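I get asked now and then if a machine could fold the towels at our place yet. I run the back room of a small guesthouse called Brallberg, with 16 beds, and laundry takes up most of my mornings. My answer is still no, but it is a closer no than it was when I first wrote on this subject.

Floors are settled. We have had a floor machine since spring and it does the hallway every night. Cloth is the hard part. A plate has one shape and a towel has a new one each time you drop it.

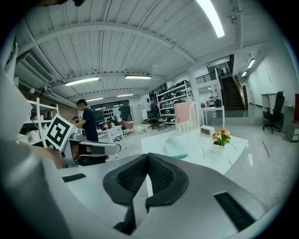
Page last changed: March

A folded cloth on a table, like the mint green one past the two black fingers, is the easy end of the job. It lies flat and stays where it is. What I want is the step before that, from a heap in the basket to a square on the shelf. The hand-held grippers are a sensible way to go at it, I think, as a person does the chore with the same kind of fingers the machine would have. Two fingers can pinch a corner. Finding the corner is the trouble.

I fold 218 pieces in a busy week, pillowcases included. If something could do half of that without me standing over it, I would make room for it next to the dryer. For now I would settle for one that does washcloths - slow is fine, it can have the whole night.

I'll add to this page when I change my mind about any of it.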